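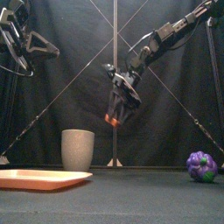
Visits > Workshops > Grodlow

Grodlow Shared Workshop, two-arm table build
Visit report, 10 August 2024

Grodlow occupies the ground floor of a former printing works and is open to outside visitors on two afternoons a month. Members pay for floor space by the square yard. The electronics benches are at the front, the machine room is behind them, and the long-term projects sit along the rear wall. I went for one of those projects, a two-arm manipulation table called Tinero.

Tinero has been under construction for 277 days by the build log. The first version stood on a member's garage workbench and was moved to Grodlow when it outgrew the bench. The arms hang from above, one from each side, which leaves the tabletop clear for work. The log gives 20 lb as the heaviest load hung from the overhead structure during testing.

Stiffness was the main subject of the talk. The first structure had no diagonals, and a fast stop on one arm showed up as an error at the other gripper. The rear is now cross-braced with two cables crossing in an X behind the arms, each with a turnbuckle. They are tensioned by hand and checked by plucking. I asked whether anyone had measured the tension. The log has a column for it, with no entries so far.

The working surface is dark and matte, chosen after a glossy one gave the vision software trouble with reflections. A black curtain closes off the back for the same reason. The current test objects are an orange tray, a speckled gray cup and a purple toy with green parts. The tray and cup are kept at the left and the toy at the far right, so a transfer has to cross most of the table. The right gripper has bright orange fingertips, easy to follow by eye against the black cloth.

Cable routing is unfinished. A looping cable runs down beside the right arm toward the wrist, and another hangs in a shallow bow under the upper segment. The builders want both in a sleeve before they raise the speed limit. An earlier cable failed at the connector after 1,000 cycles of wrist rotation, and the replacement was cut longer to give it slack.

Control runs on a secondhand desktop with software written by the members. Calibration takes two people: one at the keyboard, one at the table with a printed target. It has to be repeated whenever the turnbuckles are touched, so the two jobs are now on the same checklist.

Questions from visitors were mostly about cost. The group keeps receipts but has not added them up. Several brackets were made in the machine room from offcuts, and the servos were bought in batches.

The next item in the log is a handover test, left arm to right, scheduled for September. Visitors should bring closed shoes. Parking is on the street behind the building, and the side door is the one in use.

Recent reports
Cleto: a home-built pick-and-place machine
Hinds tool library, open afternoon
Grodlow machine room after the rewiring
Small CNC routers at the Hinds fair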